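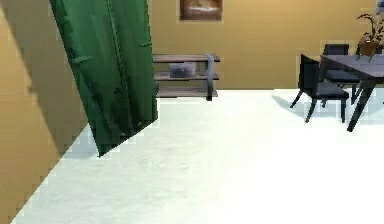

Green curtain and tan side wall.

Last updated: 12/11/2021

Search this site Search Go

Noddale tenants will be billed for heat by metered use starting in May, replacing the flat charge now included in the rent. The change covers 39 apartments in the Fehr building, which draws hot water from a shared boiler.

Under the present system each unit pays the same monthly amount regardless of floor area. Flandodel, which manages the property, will fit a heat meter on the supply pipe of each apartment. The meters record flow rate and the difference between supply and return temperature, and send a reading every 3 hours.

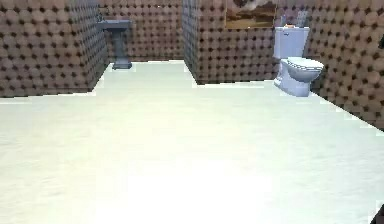
Bathroom with a pale floor and patterned walls.

Installation takes around 200 minutes per unit, during which the water is shut off. Tenants will get written notice of their time slot.

Rosário Torres, who handles billing at Flandodel, said losses from the shared pipes will be split by floor area and listed on a separate line. "The meter only sees what enters the apartment," Torres said. "Standing losses in the risers have to be assigned some other way."

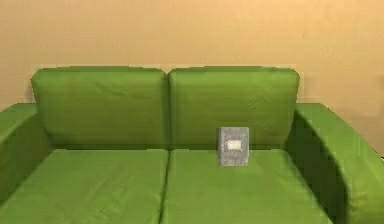
Readings will be stored for 1000 days and can be requested in writing. A tenant who disputes a bill may ask for the meter to be tested by Rorier, the supplier. The test fee is refunded if the meter is found to be out of tolerance.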